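Palomino Rec Soccer Parents > General > Do we really need new uniforms every year?

cladcombe_mom
Posted May 24, 2018
So the email went out last night. New kit for the fall, the whole thing, shirt, shorts and socks, ordered through Gratberg by July. My son has grown maybe an inch! His red uniform with the white trim still fits and I was planning on another season out of them. 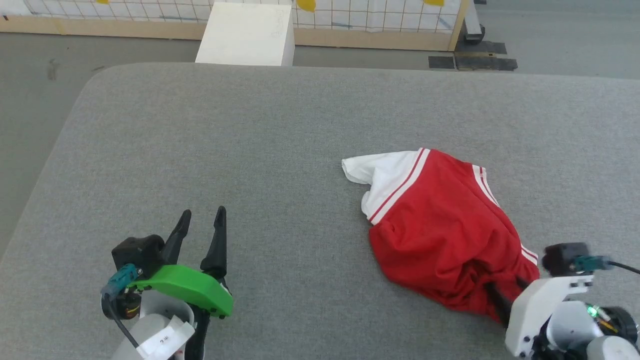

Re: Do we really need new uniforms every year?

Ulises Flores
I coach the U10s so I'll take the heat on this one. Gratberg dropped the old design. If we mix old and new we get two different reds on the field, and last fall the ref over at Nollinier made three of our girls put on pinnies over it. I'm not a fan of the price either, but I'd rather do it all at once. 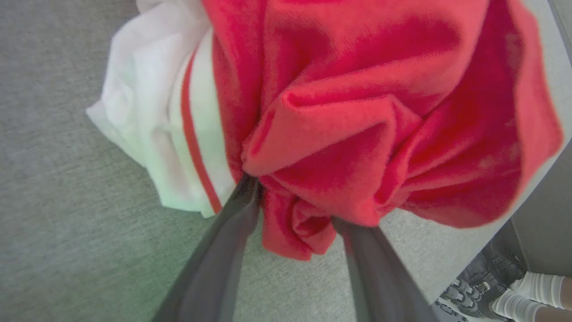
The other thing is numbers. We had kids on the same team with the same number last season and it was a mess on the score sheet. With one order I can sort that out before anybody plays a game.

stripes609
Sorry coach, don't buy it. My daughter plays in Cladcombe and they let kids wear any red shirt with a number ironed on. They've been doing it for 4 years. It's rec league, they're nine!! Some of these families have three kids playing and that's real money.
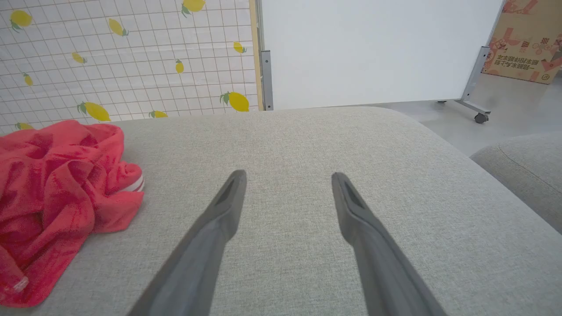
And if we do have to buy, can we at least do a swap table at sign-ups? I've got 2 sets in a youth medium that somebody's little brother could practice in. Red does fade if you wash it hot, so mine are a bit pink, fair warning.

cladcombe_mom
Yes to a swap table. I'd bring stuff. Also does anyone know if the socks have to be the Gratberg ones? Plain red socks at the discount store are way cheaper and I can't tell them apart once there's mud on them. 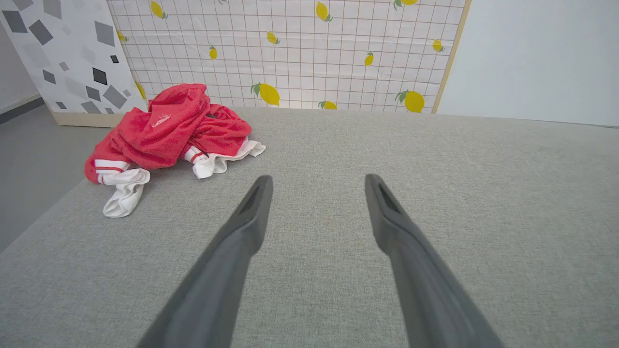 goalkick_dad
Socks can be any brand, I asked last year. But I'm with Ulises on the shirts. The club has over 1000 kids now and it looks sloppy when every team is wearing something different. Mine were so proud on picture day when they all matched.

stripes609
Picture day is one day lol. I'll email the board about the swap table and post what they say.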